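Caixas plásticas para peças pequenas: convém escolher modelos com nervuras laterais?

Skullow
Solicito orientação quanto à organização de um pequeno almoxarifado de manutenção. Dispomos de mais de 300 itens miúdos, entre parafusos, buchas e conexões, hoje guardados em sacos. Pretende-se adotar caixas abertas de plástico, mas há dúvida entre o modelo de parede lisa e o de parede com nervuras.

Nadhirah Mangundap
Recomenda-se o modelo com nervuras. A parede lateral reforçada deforma menos sob carga, o que importa quando as caixas são empilhadas. Antes da compra, observem-se os seguintes pontos:
- capacidade de carga informada pelo fabricante;
- compatibilidade de encaixe entre caixas de lotes diferentes;
- cor única por categoria de material. Em nosso setor, o vermelho ficou reservado às conexões hidráulicas.
As etiquetas devem ser fixadas na frente, pois sobre as nervuras não aderem bem.

Rokusora
Usamos as lisas há anos, sem problema. Depende do peso.

Humby
Concordo com a primeira resposta. Acrescento que a limpeza das nervuras exige pincel. Segue uma das nossas, vermelha, com a lateral em degraus. 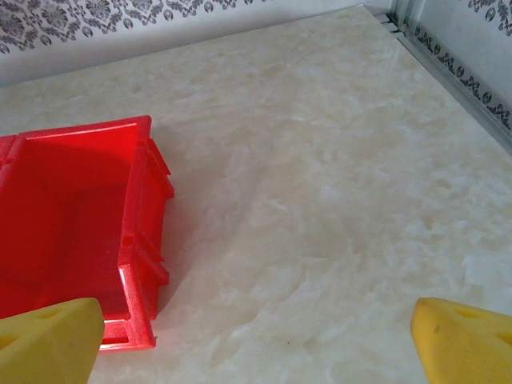 Tópicos relacionados
Como numerar prateleiras em almoxarifados pequenos
Etiquetas adesivas ou porta-etiquetas?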